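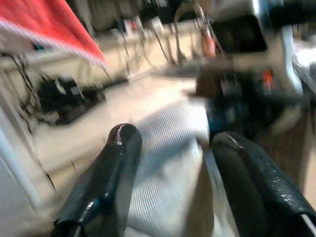

Rodel Dagdag swears the Lumanlan is the only dish towel in his house that doesn't just push the water around the plate, and he wanted me to put that at the top of the page before I got to anything else. Fine, Rodel. Done!

So, the Lumanlan ribbed towel. It's a white cotton towel with a fine rib in it, and I've been selling it long enough that most of you reading this are probably back for a second set. If you're new, hello, and let me tell you how I ended up with a shop shelf full of the things.

I used to buy flat-weave towels from whoever was cheapest that month. They looked great folded (they always do), and then you'd pick up a wet glass and spend a minute smearing it. I complained about this to Arnel Fajardo, who was weaving bath mats at the time, and he sent me a sample of a ribbed cloth he'd been playing with. I dried a whole sink of dishes with it and called him the same evening. We changed the hem twice and the size once after that, and the cloth itself we left alone.

What you get

Each towel is 100% cotton, hemmed on all four sides, with a hanging loop sewn into one corner. I went back and forth on the loop. My first batch had it in the middle of the long side, and people wrote in to say the towel hung like a flag and dripped on the floor, so into the corner it went. The item number is 2567 if you're ordering by phone, and the weight of the cloth is 263 grams per square meter, for those of you who like to know that sort of thing. It's heavier than a tea towel and a good bit lighter than a bath towel.

They come in packs of 7 or 10. The seven pack is the one I use at home, a fresh towel every morning and a load of wash at the end of the week. The ten is more for people with kids, or a bakery habit, or both.

Washing

Please wash them before you use them! New cotton has a bit of finish on it and it won't soak up much the first day. Run them warm, twice if you have the patience, and skip the fabric softener completely. Softener coats the cotton and you'll be right back to smearing. Regular detergent is all they need. They do shrink some in the first wash, mostly lengthwise, and the ribs pull in tighter, and I like them better that way.

Bleach is okay now and then, but I'd try soaking first. Tomato sauce and coffee have both come out of mine with an overnight soak. Turmeric has not. I have one towel that is now the turmeric towel.

Tumble dry on low or hang them up. I don't iron mine. Rogelio Dela Peña does, and he sent me a note in May saying it flattens the ribs and they come back after the next wash, so go ahead if you like a crisp stack.

What else people use them for

Bread, mostly. Drape one over the bowl while the dough rises, with a little flour rubbed in if it's a sticky one. Jhun Malabanan lines his salad bowl with one and says the lettuce keeps nicely till dinner. I've used them under a cutting board to stop it sliding, and around a cold bottle on the way to a picnic.

I wouldn't use one as a pot holder. A single layer is too thin, and a damp one is worse. Get the Brastholm mitt for that, it's on the kitchen page.

Ordering and returns

White is the only color for now. I asked for a gray and the sample came out kind of green, so we're trying again. Orders in before 2 p.m. go out the same day. If you wash them and still don't like them, send them back anyway and I'll refund the pack, only the postage back is on you.

Matching napkins are listed under Ellomel.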